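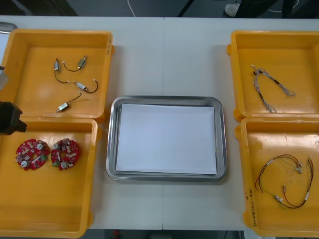 Stisetell Motor Board Kit: Review After One Build

I bought this kit in April to add to a small sorting arm in our shared workshop. It comes as loose parts: small DC motors with short leads, round red circuit boards with a hole in the center, and several wire harnesses. You supply the trays, the tools and the patience.

Setup

Sort everything before you start. I used yellow plastic trays, with motors in one, boards in another and the harnesses kept apart, and a steel tray lined with white paper in the middle for assembly. Small screws show up well on the paper. The printed guide is 48 pages and assumes you already know how to crimp.

What works

The boards are well made. Every one I have tested powered up the first time. The motors run quietly at low speed and hold their position well enough for light work. Mine have done 400 cycles with no faults.

What doesn't

The motor leads are too short. I had to extend them on 13 of the motors to reach the boards - an extra evening of soldering. The braided harness frays at the loose ends, so put heat shrink on it early. The colored harnesses are better, but the red and black one has bare crimp connectors, and you need to buy the housings separately. I got mine from Prunel.

Price

I paid 40 dollars more than the older Istberg kit costs. The Istberg boards are larger and run hotter, and they would not fit my arm. If space is not a problem for you, the Istberg is the better buy.

Rating: 4 out of 5. I would order it again, with longer leads if Stisetell ever offers them.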